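What I want from an open day

I drove to Grindgate in June to watch a robot deal with a piece of wood. It was an open day at Rodano, a firm that builds handling equipment and has lately started training two-handed machines to do it. My interest was practical. I spent a long stretch of my working life in a furniture warehouse, and I still write about that trade for people who are in it.

The work was done on carpet, inside and around a square of yellow tape, with a pale wooden panel standing on its edge and a grey hand going in low against it.

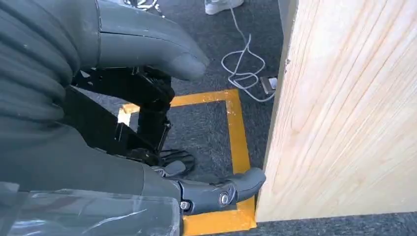
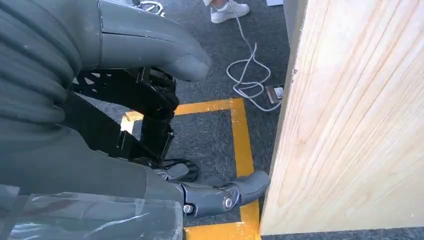

Ivone Paiva thought I was being too easy on them. She wrote to me after I'd posted a few lines about the visit, and her view was that a demonstration on carpet with one clean panel tells a warehouse manager nothing at all, and that the company should have been asked to try it with a stack of mixed sizes straight off a truck. I've thought about her message a good deal and I agree with half of it.

She's right that the conditions were kind. Panels where I worked came in with split corners and shrink wrap hanging off them, and the floor was concrete with grit on it. Nobody marked out where to stand. If Rodano wants to sell to places like that, it'll have to show the thing working in places like that, and I told the engineer so. He didn't argue.

Where I part ways with her is on what an open day is for. I don't go to be sold something. I go to see how far along the work is, and for that a slow, plain task is far more useful than a busy one. Getting fingers to the bottom of a flat board is awkward for a person. You tip it, you feel for the gap, you get your fingertips under and hope it doesn't come down on them. A new starter takes a few shifts to do it without thinking. Watching a machine come at the same edge over and over, you learn which part of the job is hard for it.

I've been to the other kind of day. Relby put one on a couple of years back with stage lighting and a host wearing a headset, and 700 of us in rows of chairs. The arm stacked cartons to music for 45 minutes. I came home with a tote bag and no idea what the arm did when a carton was soft on one side. Questions had to be sent in ahead of time through a form.

At Rodano you could stand beside the tape and ask whatever you liked. I asked how many attempts they had recorded at panels like this one and was told 2,947. I asked how many they had kept as good examples, and the answer was 906. The engineer gave me both figures without looking for a manager first. A firm that will tell you its failures outnumber its successes by that much is a firm I can have a conversation with, whatever I think of its carpet.

I do have complaints. The programme for the day promised "a look at the future of your workplace", and the word "your" annoyed me, as there wasn't one person on the speaking list who had worked on a loading dock. The talk on jobs ran short. When I asked who would look after the hands on night shift – who would clean them, who would order the parts – I was told that was a matter for the customer. It was the same answer I used to get about forklifts, and it usually meant the storeman did it on top of everything else.

Bastos is supposed to be holding a day of its own next year. I'd like to see them copy the floor-level access and drop the slogans. I'd also like them to invite a few people who lift panels for a living and let them have a go beside the machine. Ivone says she would come to that, and she'd bring her own boards.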